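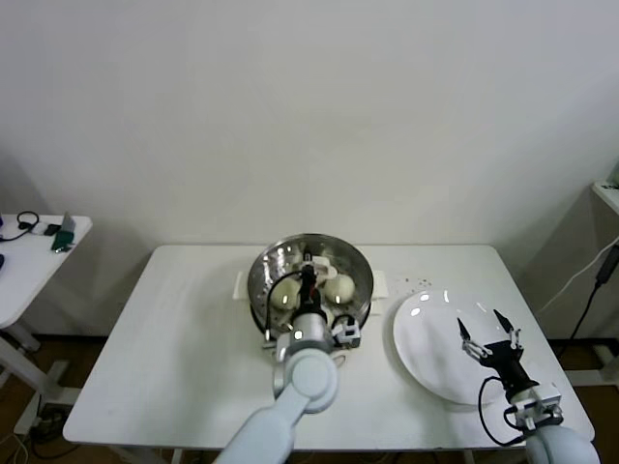
Deux petits pains vapeur dans un cuiseur rond en inox.

Zundano Séquence
Module d'automatisation des campagnes e-mail et de qualification des contacts
Référence : ZS-3407

Présentation
Zundano Séquence planifie, envoie et mesure des campagnes e-mail à partir d'une base de contacts existante. Le module s'installe sur un compte Zundano actif ou se raccorde par API à un CRM tiers. Il s'adresse aux équipes marketing qui gèrent plusieurs listes et doivent tracer le consentement de chaque destinataire.

Fonctions
Scénarios conditionnels : jusqu'à 200 étapes par scénario, avec déclenchement sur ouverture, clic, formulaire, date ou modification de fiche.
Score de contact : calculé à partir de neuf critères pondérables. Les pondérations par défaut sont modifiables dans Réglages > Score.
Tests A/B : objet, expéditeur, heure d'envoi ou corps du message. Une seule variable par test.
Plafonnement : nombre maximal de messages par contact et par semaine, tous scénarios confondus.
Désinscription : lien obligatoire en pied de message, prise en compte immédiate sur l'ensemble des listes.

Caractéristiques techniques
Contacts inclus : 2 000
Formats d'import : CSV (UTF-8), XLSX, vCard
Authentification des envois : SPF, DKIM, DMARC
API : REST, réponses JSON, clé par utilisateur
Connecteurs fournis : Grurneo CRM, Nuvwood Boutique
Langues de l'interface : français, anglais, danois, turc
Hébergement : Union européenne
Export des statistiques : CSV, PDF

Prérequis
Un nom de domaine dont l'administrateur peut modifier la zone DNS. Les adresses d'expédition gratuites (messageries grand public) sont refusées à l'enregistrement. Pour le connecteur Grurneo, le compte doit disposer du droit « Lecture/écriture contacts ».

Mise en service
L'activation s'effectue depuis la page Modules du compte. La validation du domaine dépend du délai de propagation DNS. Tant qu'elle n'est pas acquise, seuls les envois de test vers les adresses internes sont possibles.

Limites connues
Les champs personnalisés de type « liste multiple » ne sont pas utilisables comme condition de déclenchement. Le taux d'ouverture est donné à titre indicatif : certaines messageries préchargent les images et faussent la mesure. Le score n'est pas recalculé rétroactivement après modification des pondérations.

Licence et assistance
Abonnement mensuel ou annuel, par compte. Assistance par ticket comprise. Reprise de données et paramétrage initial sur devis, assurés par Norðdahl.
Contact commercial : Ayten Türkmen
Contact technique : Poul Mogensen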